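수나노(Sunano) 로봇팔 제작기, 자주 묻는 질문

플롤턴(Plolton) 공유 작업실 한구석에서 로봇팔과 그 팔이 들어가 일할 부스를 만들고 있습니다. 제작 일지를 올릴 때마다 댓글과 메일로 비슷한 질문을 많이 주셔서 한 페이지에 모았어요. 답이 좀 길어요. 제가 원래 말이 많은 편이라, 커피 한 잔 옆에 두고 천천히 읽어 주시면 좋겠습니다.

수나노가 뭐예요?

제가 만들고 있는 탁상용 로봇팔 프로젝트의 이름이에요. 관절 다섯 개에 집게 하나, 그리고 손목에 작은 카메라가 붙어 있습니다. 하는 일은 소박해요. 작은 부품을 집어서 칸칸이 나뉜 통에 옮겨 담는 것, 지금은 그게 전부입니다. 볼트랑 너트를 종류별로 나눠 담는 일을 제가 너무 싫어해서 시작했는데, 손으로 했으면 진작 끝났을 거라는 말은 작업실 분들께 이미 충분히 들었습니다(맞는 말씀이에요!).

집에서도 만들 수 있나요?

팔 자체는 집에서도 됩니다. 저도 처음 몇 달은 식탁 위에서 만들었고, 3D 프린터와 납땜 인두, 육각 렌치 세트 정도면 웬만한 조립은 다 할 수 있었어요. 다만 부스까지 생각하신다면 공유 작업실을 권하고 싶습니다. 큰 판을 재단하면 먼지도 많이 나고 소리도 크거든요. 플롤턴에는 재단 톱과 집진기가 한 방에 있어서 금요일 저녁에 예약해 두고 몰아서 작업하곤 했습니다. 옆자리에서 판 반대쪽 끝을 잡아 주시는 분이 꼭 한 분은 계시다는 것도 큰 도움이 돼요.

비용은 얼마나 들었어요?

팔에 들어간 것만 따지면 1,399달러입니다. 모터와 감속기가 절반을 훌쩍 넘고, 나머지가 제어 보드, 전원, 카메라, 베어링, 배선 같은 자잘한 것들이에요. 부스 재료와 작업실 이용료는 여기 넣지 않았습니다. 부스 쪽은 작업실 자재 선반에 남아 있던 것을 많이 얻어 써서, 제 영수증을 그대로 적어 드리면 오히려 헷갈리실 것 같아요.

돈을 아끼고 싶으시면 프린트 부품의 채움률부터 낮추지는 마세요. 제가 그랬다가 어깨 쪽 브래킷이 갈라져서 같은 걸 세 번 뽑았습니다. 차라리 처음에는 집게를 가장 단순한 것으로 달고 나중에 바꾸시는 편이 속이 편해요.

제어 보드는 무엇을 쓰나요?

카라만리디스(Karamanlidis)에서 나온 보드를 쓰고 있어요. 모터 드라이버가 따로 꽂히는 방식이라 하나가 타도 그것만 갈면 됩니다. 네, 하나 태웠습니다. 극성을 거꾸로 꽂고 전원을 넣었는데, 냄새가 나기 전까지 제가 뭘 잘못했는지 몰랐어요. 커넥터에 빨간 매니큐어로 점을 찍어 두시면 저 같은 일은 안 겪으실 거예요.

왜 굳이 부스를 만들었어요?

이 질문이 제일 많았습니다. 가장 큰 이유는 빛이에요. 작업실 창이 서쪽으로 나 있어서 오후 네 시가 지나면 작업대 위로 햇빛이 길게 들어옵니다. 낮에 잘 집던 부품을 저녁 무렵이면 갑자기 못 찾는 거예요. 코드를 며칠이나 들여다본 끝에 그림자 때문이라는 걸 알았을 때는 기쁘기도 하고 허탈하기도 하고 그랬습니다.

또 하나는 배경이에요. 팔이 움직이면 손목 카메라도 같이 돌아가니까, 트인 곳에서는 뒤에 걸린 공구며 지나가는 사람이며 별것이 다 찍힙니다. 벽이 단순하면 골라내야 할 것이 확 줄어들어요. 지나가던 분이 무심코 팔 옆에 손을 뻗는 일도 막을 수 있고요.

안쪽 색과 조명은 어떻게 정했나요?

벽은 밝은 회색으로 했습니다. 처음에는 하얀색이면 무조건 좋을 줄 알고 흰 판으로 시험해 봤는데, 카메라가 노출을 자꾸 줄여서 정작 부품이 시커멓게 나오더라고요. 회색으로 바꾸고 나서 한결 차분해졌어요. 천장은 어두운 색으로 두고 거기에 긴 막대형 조명을 넣었습니다. 천장까지 밝으면 빛이 위에서 여러 번 튀어서 반짝이는 볼트에 하얗게 맺히는 자리가 늘어나는 것 같아서요. 조명은 웰티코(Weltico) 제품이고, 밝기 조절이 되는 것으로 골랐습니다.

그래도 빛이 벽 전체에 고르게 퍼지지는 않아요. 조명 끝에 가까운 벽 윗부분은 환하고, 아래로 내려갈수록 회색이 조금씩 짙어집니다. 카메라가 위를 올려다보는 자세에서는 조명이 새하얗게 날아가 버리니, 그런 자세에서 찍힌 것은 인식에 쓰지 않는 게 마음 편합니다. 판과 판이 만나는 자리도 봐 주세요. 구석 쪽 이음매가 평평하게 맞댄 쪽보다 굵고 까맣게 나옵니다.
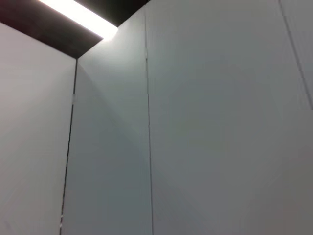 이음매가 인식에 방해되지 않나요?

처음에는 방해가 됐어요. 까맣고 가느다란 선이 세로로 쭉 내려오니까 프로그램이 그걸 긴 철사나 케이블로 착각하고 집으러 가는 거예요. 벽을 향해 진지하게 집게를 벌리고 다가가는 모습이 귀엽긴 했지만, 그대로 둘 수는 없었습니다.

틈을 실리콘으로 메우는 방법도 생각해 봤는데, 나중에 판을 떼어 내야 할 때가 분명히 올 것 같아서 그만두었어요. 대신 작업 영역을 소프트웨어에서 정해 주었습니다. 바닥판 위 일정 높이까지만 물체로 인정하고, 그보다 위에서 찾은 것은 전부 무시하게요. 몇 줄 안 되는 코드인데 효과는 제일 컸습니다. 혹시 처음부터 다시 만드신다면 한쪽 벽만이라도 큰 판 한 장으로 가 보세요. 저도 다음에는 그렇게 해 보려고 합니다.

판을 직각으로 맞추는 요령이 있을까요?

바닥부터 잡으시면 됩니다. 바닥판의 대각선 두 개를 줄자로 재서 같은 값이 나올 때까지 밀고 당기고, 그다음에 뒷벽, 옆벽 순서로 세우세요. 나사는 처음부터 꽉 조이지 마시고요. 전부 세운 다음에 자리를 다시 한번 봐 가며 돌아가면서 조금씩 조여야 틈이 한쪽으로 몰리지 않습니다. 저는 성격이 급해서 옆벽 하나를 먼저 꽉 조여 버렸고, 그 탓에 뒷벽을 다시 떼었다 붙였습니다.

카메라 보정은 얼마나 걸려요?

제일 최근에 했을 때 57분 걸렸습니다. 체스판 무늬를 바닥에 놓고 팔이 여러 자세로 움직이면서 찍게 한 다음, 손목과 카메라 사이의 위치 관계를 계산하는 과정이에요. 계산은 금방 끝나고, 시간은 거의 다 팔이 천천히 움직이는 데 들어갑니다. 속도를 올리면 손목이 미세하게 떨려서 사진이 흐려지니 그냥 천천히 두고 옆에서 다른 일을 하세요. 조명은 보정하기 전에 미리 켜 두시고, 카메라 나사를 건드렸다면 아깝더라도 처음부터 다시 하셔야 해요.

사진은 몇 장이나 모았나요?

부품을 알아보게 가르치는 데 쓴 것이 2,596장입니다. 팔이 스스로 자리를 옮겨 가며 찍었으니 찍는 건 편했는데, 하나하나 이름표를 붙이는 건 제 손으로 했어요. 5월 내내 저녁마다 라디오를 틀어 놓고 했습니다. 비슷비슷한 사진을 많이 모으는 것보다 부품을 손으로 한 번씩 휘저어 주고 찍는 편이 훨씬 낫더라고요. 빈 바닥만 찍은 것도 꼭 섞어 주세요. 없을 때 없다고 말하는 것도 배워야 하니까요.

소음은 어느 정도인가요?

팔만 움직일 때는 옆에서 조용히 이야기할 수 있는 정도입니다. 시끄러운 건 전원 장치에 달린 팬이에요. 고무 받침을 끼웠더니 좀 나아졌고, 밤에 집에서 돌리실 거라면 큰 팬을 느리게 돌리는 쪽을 알아보세요.

안전장치는 꼭 필요해요?

네, 작은 팔이라도 꼭 다세요. 비상 정지 버튼은 부스 바깥, 손이 바로 닿는 곳에 두시고 모터 전원을 직접 끊도록 연결하시면 됩니다. 소프트웨어로만 멈추게 해 놓으면 프로그램이 얼어붙었을 때 소용이 없어요. 손을 넣을 때는 버튼부터 누르고, 팔이 중력으로 툭 떨어질 수 있으니 받침대를 괴어 두는 습관도 들이시면 좋겠습니다.

도면과 코드는 공개하시나요?

팔 쪽 도면은 정리되는 대로 제작 일지에 올릴 생각이에요. 부스는 자재 선반 사정에 맞춰 그때그때 자른 것이라 도면이라고 부르기 민망한 종이 몇 장뿐인데, 그래도 보고 싶다는 분이 계셔서 깨끗하게 다시 그리는 중입니다. 코드는 주석이 온통 저만 아는 줄임말이라 조금만 시간을 주세요.

직접 가서 볼 수 있을까요?

그럼요, 환영합니다! 금요일 저녁 일곱 시 이후에 플롤턴으로 오시면 제가 대개 거기 있어요. 오시기 전에 일지 댓글로 한마디 남겨 주시면 팔을 미리 켜 두겠습니다. 집에 굴러다니는 섞인 볼트 통이 있으면 들고 오셔도 돼요.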